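Giltix Open Day: A Review of the Laundry Arm Demonstration
Posted April 27, 2018

I have been to a fair number of these open days over the years, mostly because my brother-in-law gets the invitations and doesn't like driving alone, and I usually come home with a tote bag and sore feet. The one at Giltix was different enough that I wanted to write it up properly, partly for the people who asked me about it afterward and partly because I've been going back and forth in my own head about whether I'd ever want one of these in my house.

First, getting there. The building is on the far side of the Nyitrai business park, past the tile warehouse, and the sign is small. We drove by it twice. Once you're inside, though, they look after you very well. There was coffee, there were those little cheese pastries (I had more than my share), and a young engineer named Lilla Takács took our group back to the demonstration rooms without making us sit through a slideshow first. I can't tell you how much I appreciated that!

The product on show was the Marnico, a single arm with a two-fingered gripper that is meant to help with household chores. Giltix had it set up for three of them: wiping a counter, putting away groceries, and laundry. The counter was fine, the groceries were a bit slow, and the laundry is the one I want to talk about, as it's the chore I'd happily hand over tomorrow.

What I liked right away was the room. I had expected one of those showroom laundry nooks with marble and a potted fern, and what they have is plain concrete underfoot, a white wall that has taken some knocks, and an ordinary front loader with a few scuffs on its body. It could have been my first apartment. Ákos Gulyás, who runs the demonstrations, told us they picked a used machine on purpose and that the team argues over every tidy-up. The cord on the floor stays put too, he said, as people's homes have cords on the floor.

The arm carries a small camera right by the gripper, and they show what it sees on a big monitor, so everyone in the group can follow along even from the back row. I found I watched the monitor more than the arm.

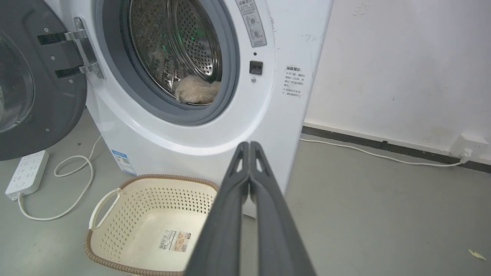

The gripper's view of the washer, door open, with one fluffy item in the drum and the basket on the floor.

The job is simple enough to say: reach into the drum, take hold of the laundry, bring it out and lower it into the basket. Watching it done by a machine, you start to notice how much your own hands know. The arm goes in slowly, stops, seems to think it over, and then the fingers close on a fold of the cloth. On our first run it got hold of too little and the cloth slid back down. The second go was clean, and a lady behind me clapped, and then we all did, a little sheepishly.

Now for the complaints. It is slow. I timed one full unload on my phone and got 198 seconds, and Ákos said their best that week was 192, which he was clearly proud of. I could empty the thing and have the kettle on by then. It also did much better with thick, fluffy things than with flat ones. A pillowcase stuck itself to the side of the drum and the arm patted at it politely for a long while before Lilla called time. Socks they didn't try in front of us, and I did ask.

The noise, on the other hand, was a pleasant surprise. I'd put it somewhere near a quiet fan. Judit Pintér, who was in our group and rents out vacation apartments, said she'd be glad to have it working while she made up the beds, and I think she's about the right customer. If you have one pair of hands and several rooms to get through, slow doesn't matter so much.

They were honest about the state of the software, too. According to the card on the wall, the arm had done 454 practice unloads before the open day. When I asked about price I got a smile and a leaflet, and the leaflet doesn't say either. The next open day is planned for November, and Ákos hopes to have the flat items sorted out by then.

Would I recommend the visit? Yes, warmly. Wear comfortable shoes, stand on the left where you can see both the arm and the monitor, and bring a question or two for the staff, who really do seem to enjoy being asked. As for the Marnico, I'd give it three stars out of five for now, with the pillowcase as the main reason it isn't four. I've asked them to put me down for November.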